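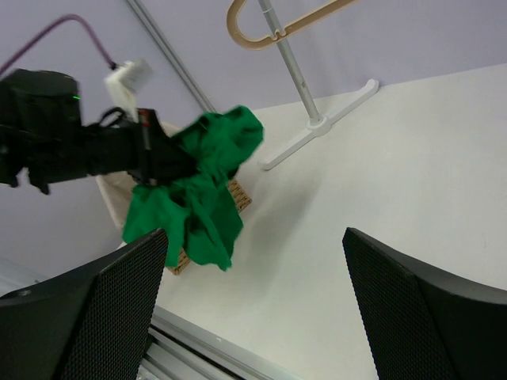 Speaker notes – "Teaching by hand, teaching from the next chair"
Starnton meetup, July 1, 2025

Hi everybody. Say who I am, say Gurdale, don't do the company history. Roswitha Ruppert is on right after me with the training side, so if you came for loss curves, hang on to your questions for her.

Ask for hands: who has ever physically grabbed a robot arm and moved it to show it something? OK, now who's done it with a leader arm, or a headset, or a game controller? (If it's mostly the second group, skip the next bit and go straight to cloth.)

So, two ways to do this. Hand guiding is where you put the arm in a floaty mode, take hold of it and drag it through the job. I love it for teaching people what a joint limit feels like. You run into one with your own elbow and you remember! The trouble is that you're standing in the middle of your own data. Your hands are in the camera view and your hip is against the table.

Remote control is the other way. You sit off to the side, you move something, the arm moves. You lose the feel of the thing, and on cloth that hurts, because cloth gives you almost nothing to feel anyway. What you gain is that the cameras see only what the robot will see later on.

SLIDE – the task
Green cloth, basket with a liner. Grip the cloth, lift it, get it where it's going. My mother does this while talking on the phone. My first 3 tries took me most of a morning, and one of those ended with the liner coming up too. Pause here, people usually laugh.

Things I want to say about cloth:

It's a different shape every time. You can put a mug back where it was. You can't put a crumpled cloth back where it was, so stop trying and just drop it.

Go in with the tip and commit. New operators hover. They hover and hover, and the arm learns to hover. When Probert started with us we threw out his first 100 demonstrations for exactly this, and he was a good sport about it. (He's in the room, wave at him.)

Lift, then look. Once the cloth is hanging you can finally see what you've got hold of, and a short wait there is fine. I used to edit those waits out. Roswitha made me stop and she was right.

Wrist view or side view? Depends. When I'm driving I watch the wrist camera for the grasp and look up at the table for everything else. Balcombe in our April tests did the whole thing off the wrist view alone – very smooth, terrible at knowing where the basket was.

SLIDE – numbers
We recorded 200 for this task. Please don't write that down as the right number, it was the number we had time for. Keep the ugly ones if they got there in the end. A fumble and a second grab is worth having. Throw out the ones where you sneezed.

If I'm running long, cut the bit on leader arm friction. If I'm short, tell the story about the glove.

Hand over to Roswitha. Remember to unplug my laptop from the projector before I walk off with it.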